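Tessier Community Boards > Shared Rooms and Facilities > Felt table covers and afternoon sun

Thread 1372
3 participants

prorkden_rooms
Posted in February

Members are invited to comment on the proposed treatment of the display table in the curtained room. The table is covered in dark gray felt-like cloth, and the room receives strong direct sun in the afternoon. Two questions require a decision before the next booking period: whether the cloth should remain in place throughout the year, and whether small articles may be left on it between sessions.

The present guidance, adopted when the room was opened, states only that the table is to be "kept in good order." Several users have asked for something more precise. The photograph below was taken with the cloth in place and a few articles set out.
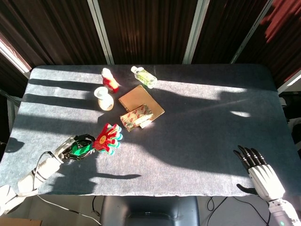 Table with dark gray cover, small articles and direct sun. Curtain behind.

My own recommendation is to retain the cloth and to limit what may be left on it. Paper goods and bottled liquids should not remain in direct sun. The cream vase presents no difficulty.

Lestelen
Replied at 4:10 p.m.

I support the cloth but not the restriction as worded. A kraft notebook will not suffer from one afternoon of sun, and users who reserve the room for two consecutive sessions should be permitted to leave their materials as arranged. I would suggest a limit of 3 hours in direct light, after which articles are to be moved to the shelf.

The clear bottle on its side is a separate matter. Any bottle, full or partly full, should be stored upright. I would ask that this be written into the guidance without exception.

J. Pruvost
Replied at 5:25 p.m.

I must respectfully disagree with both previous posts concerning the cloth. Dark felt fades unevenly where bands of light fall across it day after day. We replaced a similar cover in Room 121 after one summer, and the outline of every tray was visible on it. A lighter cotton cover would be easier to wash and would show less fading.

I agree on storing bottles upright.

Jérémie Pruvost
Fulix Reading Group

Lestelen
Replied at 5:50 p.m.

The cover in Room 121 was a different weight of fabric, and that room has no curtain. The pleated brown curtain here can be drawn further across during the brightest part of the day. A light cover would also produce considerable glare for anyone working at the table.

prorkden_rooms
Replied at 6:30 p.m.

Both positions are noted. A replacement cotton cover of suitable size would cost about 100 dollars, and I am not able to approve that expense before the existing cloth has been assessed for fading.

The following will apply in the meantime. The gray cloth remains in place. Bottles are to be stored upright with caps closed. Notebooks and small packets may be left between consecutive sessions, subject to the limit proposed by Lestelen.

J. Pruvost
Replied at 7:05 p.m.

I accept the interim arrangement but ask that my objection to the felt be recorded. I would also request that the cloth be turned end for end each month so that any fading is at least evenly distributed.

prorkden_rooms
Replied at 7:20 p.m.

The objection is recorded. Turning the cloth has been added to the monthly room checklist.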